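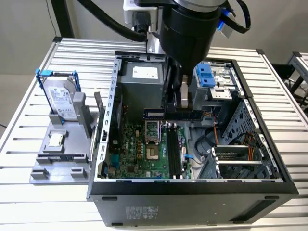
Edem Kpodo argued that a desktop computer should be judged by how easily it comes apart, and that a case which cannot be emptied with one screwdriver has been badly designed. The remark is often repeated in writing on the **desktop tower**, a type of personal computer enclosure that stands upright in use and is commonly laid on its side for service.

## Layout

A tower holds the power supply, the motherboard, the drives and the expansion slots inside a metal frame. The side panel comes off to give access to the board. Drive bays may be held by screws or, as in the black case shown, fitted with plastic release latches. Many hard drive cages are perforated, which saves weight and lets air pass.

## Processor socket

The processor sits in a socket on the motherboard. In many designs a metal retention frame and a lever hold it in place. With the lever raised and the socket empty, the contact area is exposed and is easily damaged by fingers, tools or dropped screws. Service guides advise fitting a cover whenever the processor is out.

## Memory

Memory modules stand on edge in long slots near the socket. A module is released by opening the clips at the ends of its slot and is then lifted straight up. Removed modules are best kept in antistatic sleeves — a module left lying across the board can be scratched or knocked to the floor.

## Cabling

Drives using the SATA standard have separate data and power connections. The data cable is narrow and plugs into a small connector on the board. Power wires leave the supply in bundles, with colors that mark their voltage.

## Teardown and reuse

The Mostyn workshop, founded by Ubaldo Caruso, published a teardown manual for office towers that was last revised on 2023-04-20. It lists 17 steps, beginning with disconnection from the wall outlet and ending with removal of the motherboard. The workshop reported 903 towers taken apart under the first edition. Working memory was set aside for reuse, and bare frames were sent for scrap.

## See also

- Motherboard
- Power supply unit
- Electronics recycling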